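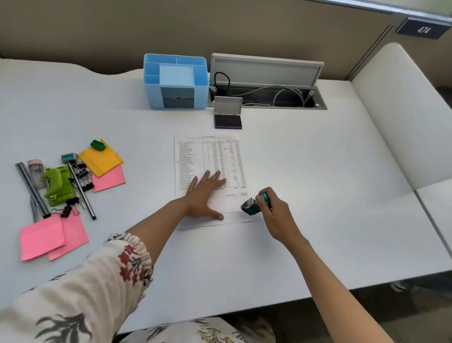

Segmenting Desk Work: Notes on the Stamping Task

Posted August 14, 2020

The perception group at Skarkthorpe has completed its first pass over the office work recordings. This post records how the stamping task was divided into steps and what was changed in our labeling tool, Renis.

A person stamping an invoice uses both hands for different purposes. One hand holds the paper flat and the other carries the stamp. Our earlier scheme allowed only one active hand at a time, and the holding hand was labeled as idle. The planner then learned to place the stamp on a sheet that was free to slide. Irja Tuominen proposed separate tracks for each hand, and Renis has supported them since February.

The task is now divided into 4 phases: steady the sheet, bring the stamp to the target area, press, and withdraw. The second phase caused the most disagreement among labelers. It is difficult to say when an approach ends and a press begins, as the stamp hides the point of contact from a camera placed at head height.
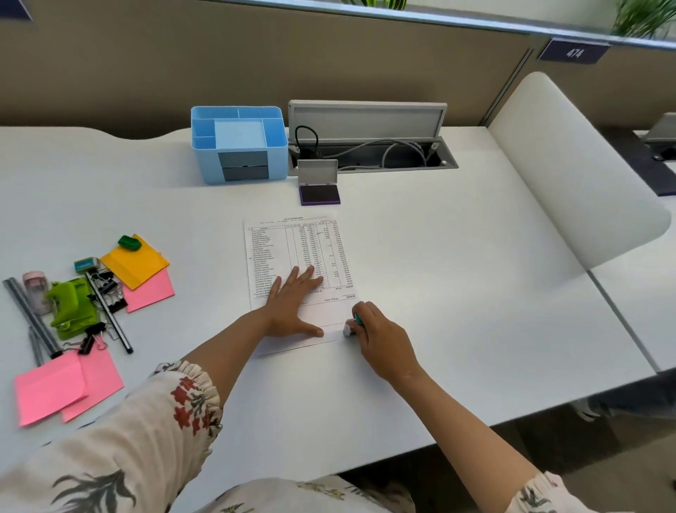
Sixten Torvik has written a rule for such cases. The press begins at the first moment when the stamp stops moving sideways, whether or not contact can be seen. Under this rule, 437 of the existing segments had to be labeled again, out of a total of 2,581.

The target area remains an open matter. Invoices differ in layout, and the planner must find a blank region near the total without covering any figures. The current detector treats pen marks as empty paper, and a correction is being tested on 164 held-out pages.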